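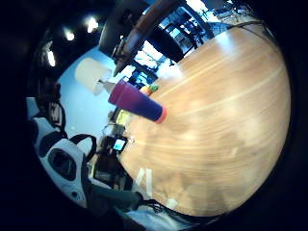

In unserem Projekt wollten wir herausfinden, wie das Licht im Aufenthaltsraum des Wohnheims Nidlow auf die Tischflächen wirkt. Viele Bewohner haben sich beschwert, dass man dort schlecht lesen kann. Der große runde Holztisch ist hell und hat eine gemaserte Oberfläche, und auf dem hinteren Teil der Platte liegt ein heller, weißer Reflex. Dazu kommen die runden Deckenleuchten und eine Tischlampe mit weißem, kegelförmigem Schirm. Wir haben vermutet, dass das Tageslicht von den Fenstern die größte Rolle spielt.

Durchführung

Gemessen haben wir im Juni an 14 Punkten auf dem Tisch, jeweils mit und ohne Deckenlicht. Das Messgerät wurde von Kornél Kocsis bedient, die Tabelle hat Jolán Szénási geführt. Insgesamt sind es 108 Messwerte geworden. Einige davon mussten wir wiederholen, weil die Jalousie nicht in der gleichen Stellung war.

Ergebnisse

Am Abend, nur mit Deckenlicht, lag der Mittelwert bei 200 Lux. Mit der Tischlampe zusammen haben wir auf der Seite der Lampe fast 400 Lux erreicht, auf der anderen Seite war der Unterschied sehr klein. Am Tag waren die Werte höher, aber fünf von acht befragten Personen fühlten sich geblendet.

Vorschlag

Wir empfehlen eine matte Tischdecke und eine zweite Lampe auf der gegenüberliegenden Seite. Die Kosten für die Lampe sind noch nicht geklärt, das Angebot von der Firma Vundus fehlt uns noch.

Abgegeben am 29. Juli 2021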